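Home News Workshops Members Visit Contact

Shared workshop at Lowther adds printed cable boards to its wall panels

The shared workshop at Lowther has begun putting up 3D-printed boards to keep cables and small parts off the benches. The work started in August and is being done a section at a time, so that the room can stay open to members.

The boards fix to the ribbed aluminum panels that were put in when the workshop moved over from its old rooms in Bivcombe. Until this summer the panels held very little. Members hung things from the top rail with hooks and string, and most cables ended up in two plastic crates under the sink. Finding the right one could take longer than the job it was wanted for.

The new layout is called Nundus, a name taken from the folder where the drawings were first saved. It covers the plain boards, the clips and brackets that stand out from them, and a printed sheet that shows which board goes where. The drawings are kept on the workshop computer and can be copied by any member.

Each board is printed in one piece, with its holders already on it. An early version used separate clips that slid into slots. The clips came out when a cable was pulled sideways, and several were lost in the first month of testing. The one-piece board takes longer to print, and if a holder snaps the whole board has to be replaced or the broken part glued. The workshop decided that was the better trade.

Printing is done overnight on the larger of the 2 machines in the back room. Members who have booked that machine for their own work in the evening are asked to clear the bed before they leave and to write the time on the sheet by the door. Daytime bookings are not affected.

The workshop has set aside 85 hours of machine time for the boards. Jobs that members have already booked will be run first. If the machine is needed for a class, board printing stops for that night and picks up again on the next free one.

A survey of loose cables was made before the drawings were finished. It found 191 of them in the crates, in drawers and behind the benches. Many were spares for equipment the workshop no longer has. Those have been put in a box near the entrance, and members may take what they want until the end of the month. Anything left will go to the recycling center in Lukham.

The cables that are staying have been sorted by use. Those needed at the soldering bench will hang closest to it, and the long extension leads will stay on the floor reel, where they have always been. No power strips will be fixed to the boards. The holders were drawn for light items, and the workshop asks members to leave hand tools on the existing racks.

The first boards have gone up beside the assembly bench. The one closest to the door has slotted brackets for cable on the left, with taller blocks, a U-shaped bracket and a small ledge on the rest of it. A thin braided cable is already in place. Other boards will have a different mix of holders, depending on what is kept nearby, and members who work regularly at a bench will be asked what they would like within reach.

Requests for changes can be left in the notebook next to the computer. Please give the bench, the item to be held and its thickness at the widest point. A sketch is useful but does not have to be to scale. Requests that need a new drawing will take longer than those that use a holder already in the folder.

Several requests have come in so far. One was for a deeper pocket to take rolled tape, and another was for a narrower slot, as thin signal wire tends to slip out of the standard one. The narrow slot has been drawn and will be tried on the next board. The tape pocket is still being worked on.

Members are asked not to drill into the panels. Anyone who wants to move a board should speak to the person on the desk first, as the positions are marked on the printed sheet and the labels will have to be changed to match.

Labels have not yet been made. The plan is to use short codes that match the drawer labels, with the bench letter first and the holder number after it. Until they are ready, cables should go back to the holder they came from.

Up to 4 boards will be fitted along the assembly wall in this first stage. The wall behind the sewing machines comes next, followed by the short wall near the sink if there is enough filament left. The bench below each section will be out of use for the morning when its board is put up, and a note will be taped to the bench the evening before.

The crates under the sink will be removed when the assembly wall is finished. The space will be used for the mop bucket and the floor cleaner, which are now kept in the corridor.
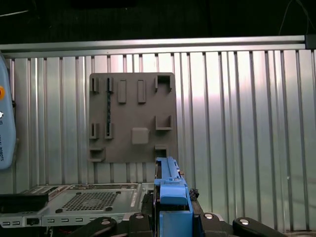

Bench bookings while the work goes on

Benches can be booked as usual through the desk. The assembly bench is open from noon on fitting days and at the normal time on all others. Members who have left unfinished work on it should move it to the shelves by the window and put their name on it. Evening classes will stay in the front room and will start at 7 p.m. as before.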